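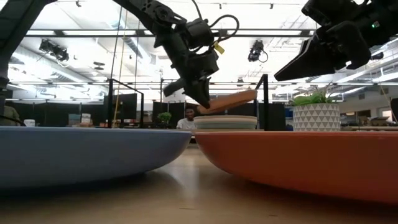

The blue bowl and the orange one, side by side on the table.

I'd only meant to stay in Niltberg for the one night, but then the dog took against the bus. She sat down in the road outside Savard's and wouldn't budge, forty kilos of wet collie cross, and the driver (who'd been lovely up to then) shut the doors and went off to Bralville without us.

"She's right, you know," said a woman from the shop step. "The bridge is bad."

That was Etenesh Sisay. She had 42 sheep, a bad hip and a spare room over the feed store, and she gave me the key before I'd even asked what it cost. The dog went up the stairs first, as if she'd lived there for years!

I rang my brother and told him I'd be late with the Gebremichael papers. He wanted to know how late. I looked at the dog, who was asleep across both my boots, and said Friday, probably, or the one after.

In the morning Etenesh was out in the top field, whistling for a dog she'd buried in July. Mine lifted her head. I should have shut the window, I suppose, but I went down and opened the door instead, and off she went up the hill without looking back once.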